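3.2 Worktop surfaces and drying racks

The second group of households was visited in Datthorpe, where the kitchens are smaller than those in Flultotville and the worktop has to serve for preparation, eating and drying up. Of the 36 kitchens in the sample, 14 kept a freestanding rack on the main surface at all times. The remainder put the rack away between meals or dried by hand.

We recorded the position of each rack relative to the nearest edge, the finish of the surface beneath it and the items left beside it. Finish was coded as matt, satin or gloss. Gloss surfaces with an embossed grain were coded separately, as the ridges affect both wiping and the visibility of marks. Under a strong light the ridges show as white streaks, and small spots or hairline marks can be hard to tell from the pattern (Figure 2).

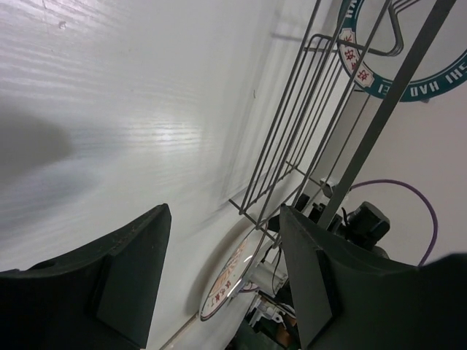
How was a mark told apart from the grain of the surface?

The coder wiped the area once with a dry cloth and looked at it again from a second angle. Anything that had moved or gone was entered as soiling, anything that stayed and crossed the line of the ridges was entered as a scratch, and the rest was left uncoded.

Figure 2. Grey wire rack on a glossy white tabletop with embossed wood-grain texture. Shadows of the rack's wires fall on the surface to its left.

Agreement between the two coders was good for matt and satin finishes and weaker for embossed gloss, where most disputes concerned short, fine marks. These were settled by a joint visit in February, made at the same time of day as the first. Racks were lifted for inspection only with the consent of the household, and in 2 kitchens this was refused.

Households with a permanent rack left a median clear width of some 10 cm between the rack and the nearest edge. The Brannigan scale, which scores a surface by the share of its area free for use, gave lower values for these kitchens, as expected. It makes no allowance for plates stood next to a rack, and we therefore report such items separately in Section 3.3.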